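The Toaster Oven Team of the Mridha Robotics Club

When I arrive at the Mridha robotics club at a quarter past three, the students are already in discussion. The subject is how hard one should hold a small piece of food. Tania Paul, who is 17 and leads the cooking task this year, thinks their present value is too high.

"If you hold a cup too strongly, you still have a cup," she tells me. "With food you can have two pieces, or a paste."

Her team is preparing for the Clutlow student challenge in May. Two arms must take food from a plate, arrange it in a foil tray and put the tray in a toaster oven. There are 5 teams in the final, and each team gets 60 minutes at the table, setup included.

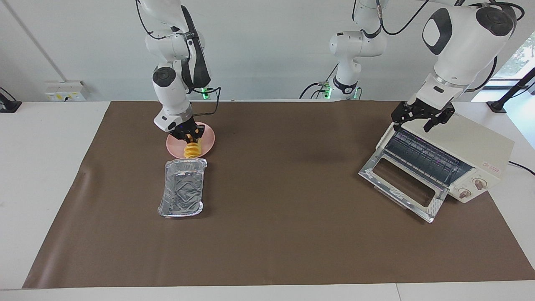 The right arm picks up a piece from the pink plate. The foil tray and the open oven stand ready.

I ask who writes the program. Américo Carvalho raises his hand, a little shy. He explains that the students first move the arms themselves through the whole task, many times, and the computer learns from these recordings. Until now they have 113 recordings. He has looked at all of them and he keeps 67.

"The others are not wrong," he says. "But in some I was hesitating, and the robot learns also the hesitation. It stops over the plate like it is thinking about its life."

Shanthi Howlader, their teacher, wanted at first a simpler project with wooden blocks. The students voted against her. She says that she was worried mostly about the oven door, and she was right to be – it took them three weeks to find a way to open it that did not push the oven across the table.

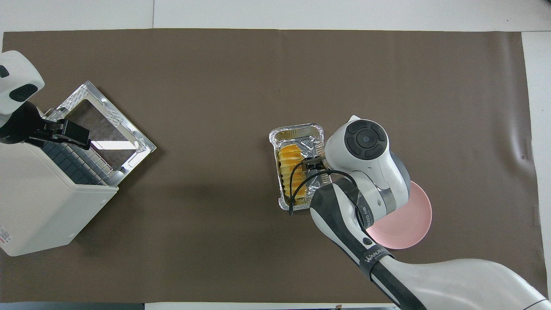
"The tray is now the difficult part," Tania says. "Foil bends, and the pieces must lie in a row. If the first one is crooked, the next one leans on it, and so on until the end."

Américo would like to put the pieces with more space between them. Tania does not agree, as the rules give points for a full row. They discuss this in front of me for some minutes, very politely, and Mrs. Howlader does not interrupt.

What will they do after the challenge? Américo wants to study mechanics. Tania has not decided, but she has already asked if the club can keep the oven for next year. Practice continues every afternoon until six, and new members can speak to Mrs. Howlader in the workshop.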